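Tuesday
By Saskia Fairweather

Search this site
Enter keyword
Go

Potters who wash tools at an ordinary sink in the Hinds workshops will have to use settling trays from February, under new rules on clay waste issued by the site's landlord, Adero.

The change follows repeated blockages in the shared drain behind the Fudley Road units. Clay particles pass through a standard sink strainer, settle in the bends of the pipe and harden when the flow is low. The drain was cleared 17 times last year.

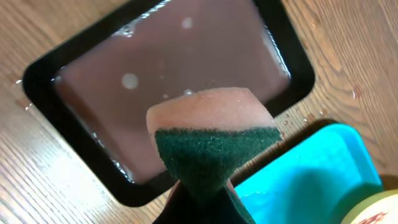

Under the rules, rinsing water must stand for at least two hours before the upper layer is poured off. The sediment is then scraped into a lidded bucket and either reclaimed or put out with general waste. Glaze residue has to be kept apart and collected by a licensed contractor, as some glazes contain metal oxides.

Tenants without a sink trap may fit the Hunitz unit, a plastic canister with a removable inner liner, at a cost of £69. Adero will pay for installation but not for replacement liners.

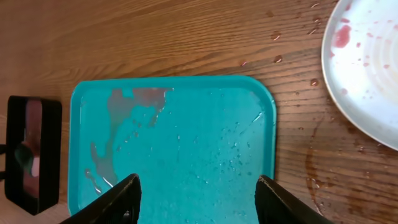
Raelene Ellery, who manages the units, said the liner should be checked every seven days in studios that run classes. "Slip is the main problem. It looks thin enough to pour away, and it sets in the pipe," she said.

Inspections will begin in the ground-floor units. Tenants have until the end of the month to comment in writing.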